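Skudbridge Technical Program
Automation Planning, Unit 4: Budgeting for Hand-Held Gripper Equipment
Handout revised 18 February 2021

4.1 Scope
This unit covers the purchase of hand-held grippers for recording household handling tasks. Fixed arms are covered in Unit 3. The worked case is the Isten kitchen project, which handles plates, bowls and cups on ordinary counters.

4.2 Cost lines
Enter each line separately on the planning sheet. Do not combine lines 2 and 3, even when one supplier quotes them together.
1. Gripper units, complete with camera
2. Fingertip pads
3. Fasteners and pivot parts
4. Storage media
5. Tableware and other handled items
6. Operator training hours
7. Shipping and import charges

Isten planned for 4 units: 3 in use and a single spare. The first quote, from Paracha, left out line 7. The second, from Kiltel, included it but gave no price for replacement pads. Neither quote could be compared with the other until both suppliers had sent corrected sheets. Allow 2 weeks for this step.

4.3 Consumables
Pads wear at the contact face and should be budgeted as a recurring item. The Isten sheet set 548 dollars for pads and fasteners in the first year. Tableware goes under line 5 at replacement cost. Mix sizes and shapes: flat plates, deep bowls, small dishes, mugs with handles. A set made up of one shape is cheaper but gives a poor basis for estimating pad wear. 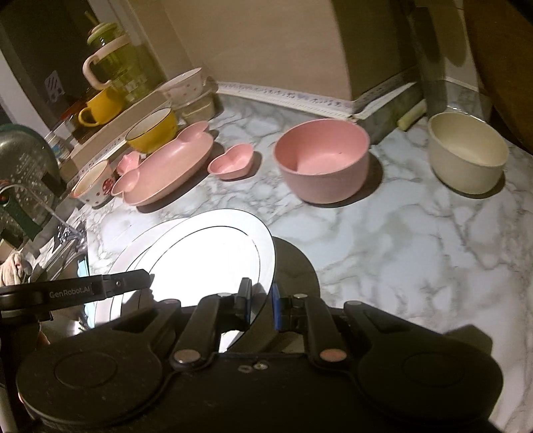
Should the spare unit be bought with the first order?
Buy it with the first order if the supplier charges shipping per order. Otherwise it can be moved to the second budget period, provided the delivery time is shorter than the longest stoppage the project can accept.

4.4 Task for next session
Prepare a planning sheet for a project with 2 units in use. State the delivery time assumed for each line. Mark any price taken from a quote more than 3 months old. Sheets without a currency on every line will be returned unmarked.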